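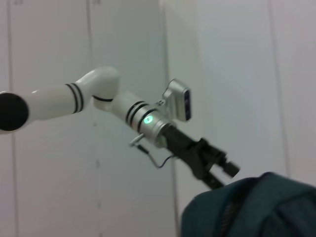 Section 3: Setting up the fabric tub

829 shares
97 comments

You should have the outer cover, the base board, four side panels and the little bag of clips out on the floor by now. If you're still fighting the wrapping, go back to section 2, I'll wait!

I wrote this for the large Trestum tub in dark green, but the smaller one goes together the same way (it just has two fewer clips and is a lot less annoying to turn round).

1. Shake the cover out and leave it flat for an hour or so. Mine had been folded tight in the post and the creases were fierce. You can iron them, cool setting, with a tea towel in between, but I only bothered with the front.

2. Find the zip. It runs along three sides of the bottom and the pull hides in the back corner under a flap. Open it all the way.

3. Slide in the two long panels first. They go up the pockets with the rounded corners at the top. If one sticks halfway, pull it back out and try again, don't shove.

CAUTION: the panel edges are sharper than they look and they will go through the lining. I have a neat little hole to prove it.

4. Now the short panels. These are a tighter fit, and I found it easier with the tub lying on its side and my knee holding the far end.

5. Stand it up and drop in the base board, smooth side up. Press down in the corners until it sits level. It ought to touch the cover all the way round.

6. Push the clips over the top edge, one at each corner and the rest spaced out along the long sides. The fabric should be pulled snug under each one before you press it home.

7. Do the zip back up, slowly round the corners, and tuck the pull away.

NOTE: the leaflet puts the clips before the base board. I tried it that way on the first one and had to take the lot off again, so my order is different and I'm sticking with it.

Filling it

Heavy things at the bottom, obviously, but spread them out a bit. I keep blankets and spare cushion covers in mine and it holds its shape nicely. When I had it full of magazines the sides bowed out and the lid wouldn't meet (my own fault, the label does say soft things only).

Don't lift it by the lid. There are two handles on the short ends, and if it's too heavy for those, take something out.

Cleaning

Take the panels out before it goes anywhere near water. Sponge the cover with lukewarm water and a drop of washing-up liquid, then dry it away from the radiator. The green lets out a surprising amount of colour the first time, so keep it off pale carpet until it's properly dry. I did mine in June on the line and it took an afternoon.

Spare clips are part 948, in packs of six. Section 4 covers the divider.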